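4.2. Qué comprar primero, y con qué dinero

Voy a contar esta parte tal como fue, porque cuando empezamos a planificar el equipo buscábamos justamente una sección así en los artículos de otros grupos y casi siempre encontrábamos una tabla con precios y poco más. Nuestra primera lista la hicimos Smaranda Moldovan y yo en diciembre, en una tarde, y era (lo digo con cariño) una carta a los Reyes Magos: dos brazos, una base móvil, cámaras de sobra y una estación de cálculo que no cabía en el armario del laboratorio. El presupuesto daba para la mitad.

Eftychia Vasilakis, que lleva las cuentas del proyecto Jenomdale, nos devolvió la hoja con una sola pregunta al margen: ¿qué partida produce datos desde la primera semana? Visto así, el orden cambió por completo. Las pinzas de mano pasaron arriba del todo y el brazo bajó a la segunda fase. Una pinza de mano se lleva en una mochila, la maneja cualquiera tras un rato de práctica y permite grabar en sitios donde no nos dejarían meter un robot ni soñando: cafeterías, terrazas, portales, cocinas de amigos.

Pedimos oferta a dos proveedores, Truswood y Uston. Truswood era más barato por unidad, pero servía las almohadillas de los dedos solo con el conjunto completo, y eso para nosotros era un problema serio, ¡las almohadillas son lo que más se gasta! Uston las vendía sueltas. Acabamos encargando 14 pinzas y 26 juegos de repuesto, y aun así me quedé con la sensación de haber pedido pocos repuestos. El plazo de entrega fue de unos 23 días, que aprovechamos para buscar lugares y preparar las hojas de consentimiento.

Hay gastos que no vimos venir y que conviene apuntar desde el principio. Las tarjetas de memoria, por ejemplo, o los desplazamientos, que se comieron una parte del dinero que yo tenía reservado para baterías. También las consumiciones (sí, las consumiciones): si te sientas en la terraza de alguien a grabar, pides algo, y eso multiplicado por sesiones termina siendo una línea propia en la hoja. La Figura 1 corresponde a uno de esos lugares, con mesa redonda de cristal y sillas de mimbre trenzado.

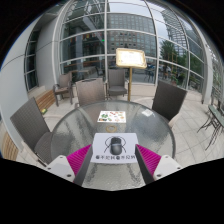

Figura 1. Pinza de mano ante una mesa de terraza, con una hoja impresa sobre el cristal.

Para la segunda fase dejamos bloqueado el 20 % del total, sin asignarlo a nada concreto. A Smaranda le parecía demasiado y a mí también, la verdad, pero Eftychia se plantó y ahí sigue la reserva. De ella saldrá, si todo va bien, el brazo Peng con su controlador; la instalación eléctrica la paga el departamento. Todavía tenemos pendiente decidir si el mantenimiento se contrata por año o por avería. La oferta anual incluye la calibración, la otra no, y no hemos encontrado a ningún grupo que haya probado las dos con el mismo modelo, así que en la tabla de costes del apéndice aparecen ambas por separado.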